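From: Ursina Widmer
To: drudach-glaze list
Subject: Re: [drudach-glaze] Crazing on the pink liner, again

Florian Thaler wrote:

> Third batch of the pink over the Rideck body, and the crazing is back.
> Nothing visible out of the kiln. By the next morning there was a fine
> net on the inside of every bowl and none on the outside. Same bucket,
> same cone, same shelf. I have already tried cooling more slowly and it
> only put the trouble off by a day. Is there any point in firing
> hotter, or should I change the clay?

Florian,

Slow cooling won't cure this. It lets the stress build later, and you have seen the net turn up later as a result. The glaze shrinks more than the body on the way down, so it ends in tension. You need to lower its expansion or raise that of the body, and the glaze is the cheaper of the two to alter.

The inside goes first for two reasons. Your liner is poured and your outside is dipped, and poured liners nearly always come out thicker at the bottom. Thick glaze crazes sooner. Cut a spare bowl in half and measure both walls before you touch the recipe.

I have put my working notes on the test series on the list page. The opening part is pasted below as it stands there.

**Lowering expansion in a pink liner**

The base is a soda-heavy gloss with a tin and chrome stain. It melts well and it shines, but soda has the highest expansion of the usual oxides. 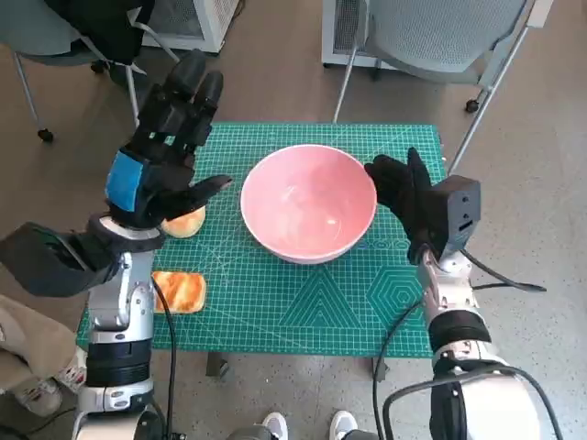 *Reading time: 2 minutes*

The series replaces part of the soda feldspar with talc and silica, in five steps. Batches were 400 g dry, sieved twice. Water was held at the same weight throughout so that pour thickness could be compared between steps.

Steps one and two still crazed within a day. Step three was clear after a week on the shelf but failed the boil and ice test on the second round. Step four passed five rounds. Step five passed as well, but the surface had turned satin and the pink had gone towards grey. Magnesia does that to chrome-tin colours, so keep talc low and let the silica do most of the work.

(End of paste.)

On your other two questions. Firing hotter may help a little if there is undissolved silica in the glaze, but you are already near the point where the liner runs. Changing the clay would mean testing every glaze in the shop again. Kolbrún Vestergaard did that two years ago and lost most of a winter to it.

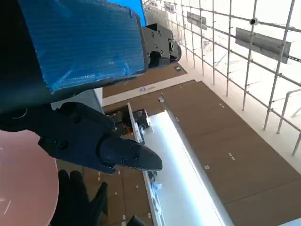

*Same place as the bowl picture.*

Corina Nägeli asked off-list whether a crazed liner can be sold as decorative ware. My view is that it can, if it is marked as not for food, but the body must be fully vitrified. The Rideck body isn't at your cone. Water will get through the net and the foot will weep on to the furniture.

If you send me the recipe by weight, including which feldspar, I can run the numbers this week. Please include the sieve size. The last recipe I had from you gave the stain as "one scoop".

Ursina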